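Buying a kitchen robot setup: your questions answered
Updated Sep 28, 2020

Everything I get asked about how we plan and pay for the Tolville kitchen project, in one place.
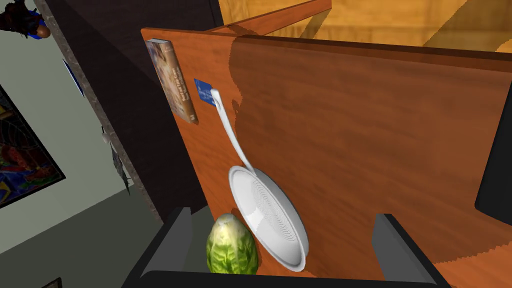 Do I need to buy the arm first?
Nope! I'd start in simulation, and I wish we'd done it sooner. We had our virtual gripper going after cabbages and frying pans well before I asked Fornari for a quote on the real one.

So what does the simulation cost?
Mostly your time, plus a decent computer. We run ours on a Cassim desktop that was already in the office. I set aside 60 hours for building kitchens and ended up using every one of them (countertops are fussy).

How do I pick a gripper?
Make a list of what you want it to handle, then look at the shapes. A bank card and a head of cabbage are very different jobs. If a seller only wants to talk about cubes, ask about flat things and long handles.

What did you pay for the fingers?
Our quote from Fornari was $657 for a pair. Mular came in at $651, but the mounting plate was extra, so read the small print before you get excited like I did.

Should I buy spares?
Yes, one set at least. Put them in the first order so you're only paying shipping once.

How long should I plan for?
We gave ourselves 12 months from first simulation to a working arm. Delivery is the part I can't control, so I order early and fill the wait with more simulated runs.

When will you share the full budget sheet?
October, if I can get the shipping lines to add up. Send me your questions in the meantime and I'll add them to this page.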